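Stop folding everything into thirds

Every tidying page says the same thing. Thirds, then thirds again, stand it up in the drawer like a file. I did it for 13 months. Had the Skovex drawer dividers, the lot. And I'm done with it.

My complaint is simple. Thirds suits a stiff cotton T-shirt and not much else. Anything soft, anything with a bit of weave to it, slumps by teatime. You pull one out and the two next to it come along for the ride. 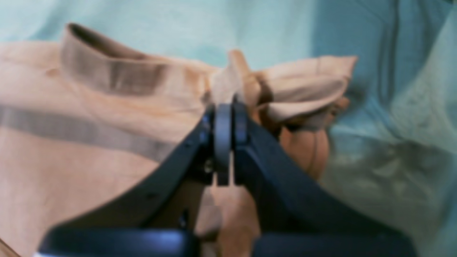 And the creases! Nobody selling dividers wants to talk about creases. Fold a soft top four times and it wears the folds all day. Fold it once or twice, lay it flat, fine. My mum's generation had shelves and piles and looked perfectly smart, thankyou.

Then there's the time. A basket of washing used to take me 16 minutes, flat folding, radio on. The upright way took nearly double and I was cross by the end of it. For what? A drawer that photographs well.

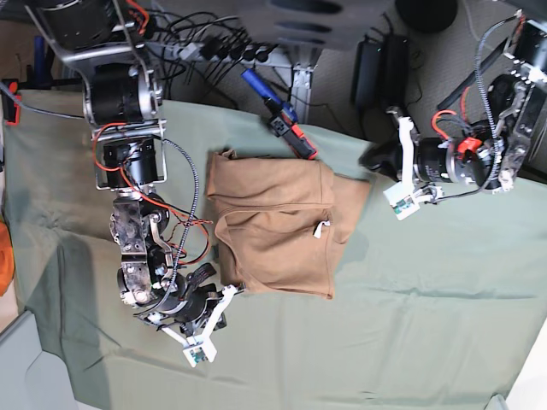

Where you fold matters far more than how, if you ask me. Beds are too low and too squashy, your back goes. Use a table, and put a cloth over it first. A plain pale green one under something brown is ideal, you can see the edges of what your folding straight away. Tastau do a decent cheap cloth but an old sheet works just as well.

So flat piles, few folds, a proper table. Keep the dividers for socks. Mine are full of batteries now.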